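## Unit 8: Collecting demonstrations by hand

Course reader, section B. Notes by Zuzana Kuruc, revised in February by Roos Baert.

**Two routes.** In remote control (teleoperation) the operator moves a leader arm or a controller and the robot copies the motion. Every recorded action is one the arm can perform, but the operator feels little contact force. With a hand-held gripper the operator works directly on the objects, and the robot is absent. Recording is faster. Reach and joint limits have to be checked afterward.

**What is recorded.** Per time step: wrist camera image, gripper pose, finger opening. For two-handed tasks both grippers share one clock. An offset between the streams shows up later as one hand arriving early.

**The Mirine set.** Used in the lab sessions: 2511 episodes of table tasks, of which 321 are two-handed. We hold out 234 for testing. Do not train on them.

**Plates.** A rimmed plate is hard to lift flat, as the fingers cannot get under it. The usual demonstration tips it on edge first. With two grippers, one pinches the plate front and back while the other steadies the rim. Label the two roles separately. 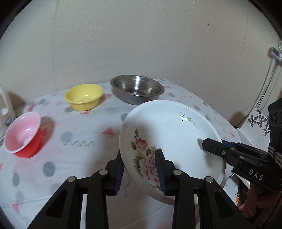
*Fig. 8.1. Plate held on edge, wrist view. Second gripper at the right rim.*

**Exercise.** Take one two-handed episode and mark the first contact of each gripper, the moment both hold the plate, and the first release. Plot both finger openings on one time axis. Hand in the plot and your marks before the Zurau lab.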